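Standing Charges and the Small Water User

Thursday, November 9, 2023

The water bill for a small flat in Drestbridge has two parts. One is a volumetric charge, set per cubic metre and read from a meter. The other is a standing charge, set per connection and owed whether or not a tap is opened. Most public argument concerns the first. The second deserves more attention, and my view is that it should be cut hard for low users and recovered from the volumetric rate instead.

The case for a standing charge is easy to state. A water network is mostly pipe, and pipe costs the same to keep in the ground whether it carries a lot or a little. Reading a meter, printing a bill and answering the telephone are costs per customer. If the tariff is meant to follow cost, a fixed sum per connection follows it well enough.

The difficulty lies in the word connection. The fixed cost of a network is driven by its length, its depth and its peak flow. A terraced street has short service pipes and shares one main between many households. A detached house at the end of a lane has a long service pipe and a length of main laid for its benefit alone. Both pay one standing charge. Flats are the extreme case: several households may share a single service pipe from the street and still be billed as separate connections once each has its own meter.

Peak flow is the other driver. Mains and pumps are sized for the worst hour of the driest week, and that hour is made by hoses and sprinklers. A household without a garden adds very little to it. Under the present arrangement that household pays the same share of the pumping station as one that waters a lawn every evening in July.

My own bill is a fair specimen. I live alone in the Lawal Buildings, on the fourth floor, with no outside tap. In the last billing year the meter recorded 51 cubic metres. The standing charge and the volumetric charge were close to equal. Put another way, half of what I paid could not have been altered by anything I did, short of disconnection.

That has an effect on behaviour, though a modest one. The supplier sends leaflets asking customers to take shorter showers and mend dripping taps. Both are sensible. The saving printed in the leaflet is calculated on the volumetric rate alone, and a low user will find that it comes to very little over a year. A price signal that covers half the bill is half a price signal.

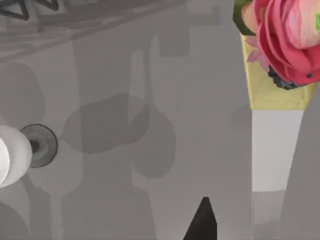 Ruffled petals in coral red and paler pink.

The usual objection is that large families would suffer. A household of six uses more water than a household of one and would pay more if the standing charge were moved into the unit rate. This is true and should be dealt with directly. The simplest method is an allowance per occupant, charged at a low rate, with a higher rate above it. It requires the supplier to know how many people live at an address, and there will be some false declarations. Suppliers already hold similar records for customers on capped tariffs for medical need, so the administration is not new to them.

A second objection is revenue stability. Income from standing charges arrives in wet years and dry years alike. Income from volume falls in a wet summer, when gardens need nothing. A supplier with loans to service prefers the former, and its lenders prefer it more strongly still. Even so, indoor use varies little from year to year, and indoor use is most of the total. The unstable part is the garden part. A correction carried forward to the next year's rate would deal with it, at the price of slightly less predictable bills.

A third objection is second homes. A house occupied for three weeks a year uses almost no water but needs a working main all year round. With no standing charge its owner would pay next to nothing. I accept this one. It is a reason to keep some fixed element, and perhaps a higher one for addresses that are not a main residence. It is a poor reason to keep a high one for everybody.

The trial at Windent is worth reading about for anyone who wants detail. It covered 3288 metered households over two years. The standing charge was cut by half and the unit rate raised to give the same total income on the previous year's volumes. Use fell slightly in the first year and held there in the second. The largest falls were among the highest users, mainly in summer. Complaints rose in the first quarter and then returned to their normal level. The report does not separate the effect of the tariff from the effect of the letters explaining it, and that is a real weakness – a household told that its water now costs more may be responding to the letter.

Brarkine went the other way. Its standing charge was raised and the unit rate held down, on the grounds that customers wanted certainty. They may well have done. I would only note that the same certainty can be had by paying in equal monthly instalments, and most suppliers offer that already.

What I would ask for at the next tariff review is limited. The standing charge should cover metering, billing and customer service, and those items should be published as a separate line. Network costs should move to the volumetric rate, with an allowance for occupants. Blocks of flats with a shared service pipe should be assessed on that pipe. The change should be phased over 4 years so that no bill moves sharply in one step.

The consultation document runs to 200 pages, and the tariff tables are in an appendix near the end. Responses are accepted by post as well as through the website, and the closing date is the last day of November.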